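Chapter 7
When the Grip Fails

In this chapter
7.1 A crushed cup at Clelport
7.2 Three kinds of grip fault
7.3 Reading a fault log
7.4 Stopping safely
7.5 Review problems

The first call came in at 2:00 in the afternoon, near the end of the shift. A packing cell at the Clelport plant had stopped with its gripper closed on a plastic drinking cup. The cup had split from rim to base. The controller showed no alarm. As far as the software knew, the pick had gone well, and the arm was waiting for permission to move on.

Fahad Minhas, the technician on duty, did what the work order told him to do. He cleared the cell, replaced the cup, and restarted the program. It ran for 18 picks and crushed another one. He restarted it again. By the end of the shift there were 70 broken cups in the scrap bin, and the cell had still not reported a single fault.

Losing the cups cost very little. The more serious matter came the next morning, when an operator reached in to free a cup and the fingers closed. She pulled her hand back with a bruised knuckle. The guard door was open at the time, and the arm itself was correctly locked out. The gripper was on a separate air line, and that line was still under pressure.

Yolanda Ñahui led the review. She found two separate problems that had been treated as one. The first was a force limit that no longer matched the part. The plant had changed to a thinner cup in June, and the closing force in the recipe had been left at the old value. The second was stored energy. Locking out the arm did nothing to the air behind the gripper valve, and the written procedure never mentioned it.

Both problems are common, and both are easy to miss when a cell handles thin, light objects. A steel bracket will stop a finger at nearly the same position every time. A cup gives way. The fingers travel farther, the wall bends, and a sensor that only checks finger position may report a good grip at the moment the part is failing. 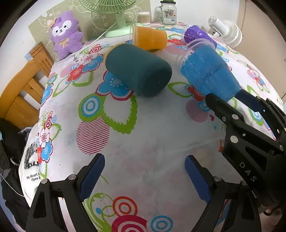

The direction of the load matters as well. A round cup is stiff near its rim and base and much weaker halfway along the wall. Two fingers that meet the cup near the base can press fairly hard without harm. The same two fingers at the middle will flatten it. If the cup is lying on its side, a small error in the approach angle is enough to move the contact from the strong part to the weak one. Soft finger pads spread the load, but they also wear, and a worn pad changes both the friction and the closing distance.

In the Clelport case, the position sensor was working as designed. It had been set up to answer one question: did the fingers stop before they were fully closed? A crushed cup still keeps the fingers apart, so the answer was yes. The review team added a second check, a lower limit on finger opening. Any grip that closed past that limit now raises a fault and stops the cell. They tested the new setting over 2,000 picks before the cell went back into service.

The lockout procedure was rewritten too. The gripper air line now has its own shutoff and a valve that vents the trapped air. The operator must read zero on the gauge before reaching past the guard.

As you work through this chapter, keep the two problems apart. A grip fault is a failure to hold the part as intended. A safety fault is a failure to protect a person. One can lead to the other, as it did here, since a jammed part brings somebody's hand into the cell. Fixing the grip reduces how often that happens. It does not make the hand safe when it does.

Key terms
Closing force: the force the fingers apply to the part when the grip is complete.
Lower opening limit: the smallest finger gap accepted as a good grip.
Stored energy: energy left in air lines, springs, or raised loads after the power is off.
Silent fault: a failure that the controller does not detect or report.

Before you read on
Look again at the first afternoon. List the points at which the cell could have been taken out of service, and note what information the technician had at each one. You will return to your list in Section 7.3.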